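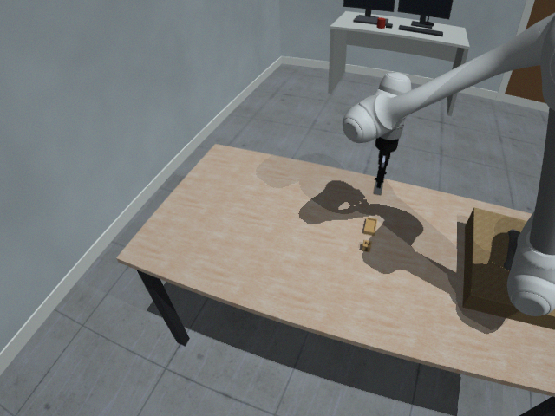
Wood grain

Wood grain is the arrangement of the fibers in a piece of wood, and the pattern that this arrangement makes on a cut surface. The word is used loosely. A carpenter may speak of cutting "with the grain," a furniture maker of "open grain," and a buyer of "nice grain," and each means something different. In the strict sense, grain refers to the direction of the fibers, texture to the size of the cells, and figure to the decorative pattern.

Origin

A tree grows in thickness by adding a layer of new wood beneath the bark. In places with a clear growing season, the wood formed early in the season has larger cells with thinner walls, and the wood formed later has smaller, denser cells. The change between the two produces growth rings, which can be seen on the end of a log. Many tropical trees grow at a more even rate through the year and have faint rings or none that can be seen without a lens.

When a log is sawn lengthwise, the rings appear on the face of the board as lines, arches or ovals. Which of these appears depends on the angle of the saw to the rings.

Direction

In straight-grained wood the fibers run parallel to the length of the trunk. Straight grain splits cleanly, planes easily and is the strongest choice for tool handles, ladder rails and chair legs.

Spiral grain forms when the fibers wind around the trunk as the tree grows. Boards cut from such a tree tend to twist as they dry. Interlocked grain occurs when the direction of the spiral reverses every few years. It is common in tropical hardwoods and is hard to plane, as some of the fibers always run against the blade. Wavy grain has fibers that bend back and forth in short, regular curves.

The term "short grain" describes a part in which the fibers run across a narrow section. A curved chair leg cut from a flat board often has short grain at the bend and may snap there under load.

Methods of sawing

Plain sawing, also called flat sawing, is the simplest method. The log is cut in parallel slices, or turned between cuts, so that the rings meet the face of most boards at a low angle. It wastes little wood and gives wide boards with arched patterns. Plain-sawn boards are more likely to cup when they take up or lose moisture.

Quarter sawing produces boards whose rings stand close to upright when seen from the end. The face shows narrow, nearly parallel lines. In oak, quarter sawing also exposes the rays, which appear as pale, shiny flecks. Quarter-sawn boards move less across their width, but the method takes more time and leaves more waste.

Rift sawing is used where straight lines are wanted without ray flecks. The rings meet the face at an angle of 30 degrees or more. It is usually the most costly of the three methods and is often chosen for table legs, where all four sides should look alike.

Open and closed grain

Hardwoods such as oak and ash have large vessels that are cut open when the wood is sawn. The surface is then full of small pores, and the wood is called open-grained. Maple and cherry have smaller vessels and are called closed-grained. These terms describe texture and have no connection with the direction of the fibers.

Open-grained woods are sometimes treated with a paste filler before varnishing if a level surface is wanted. The filler is rubbed across the grain, left until it turns dull, and wiped off. Without it, the finish sinks into the pores and the surface keeps a slight roughness.

Working with grain

Planing with the grain lifts a smooth shaving. Planing against it can tear small chips from the surface, a fault called tearout. The direction can often be judged from the side of the board, where the fibers rise toward one end. Where it cannot, a light trial cut will show it.

Scratches left by sandpaper are less visible when they run along the grain. Water raises the fibers of a sanded surface, so many finishers dampen the wood, let it dry and sand it again before using a water-based product.

Glue holds well between two long-grain surfaces. End grain soaks up glue and makes a weak joint by itself, which is why frames and boxes are usually held with dovetails, dowels or tenons.

Movement

Wood swells and shrinks across the grain as the humidity of the air changes, and hardly at all along it. A solid tabletop may be wider in summer than in winter. Makers allow for this by fixing the top with slotted screw holes or small wooden buttons that can slide. A top fixed rigidly across its width may split along the grain.

Imitation

Grain has long been imitated with paint. In the craft known as graining, a base coat is covered with a darker glaze, which is worked with combs, brushes and rags while it is wet. It was used on pine doors to suggest oak or mahogany.

Printed patterns are now far more common. A picture of the grain is printed on paper or plastic film and bonded to a board. Cheaper patterns repeat at short intervals, and the repeat can be seen on a large panel. Some products are pressed with a matching texture so that the surface feels like wood.

See also

Growth ring
Quarter sawing
Veneer
Wood finishing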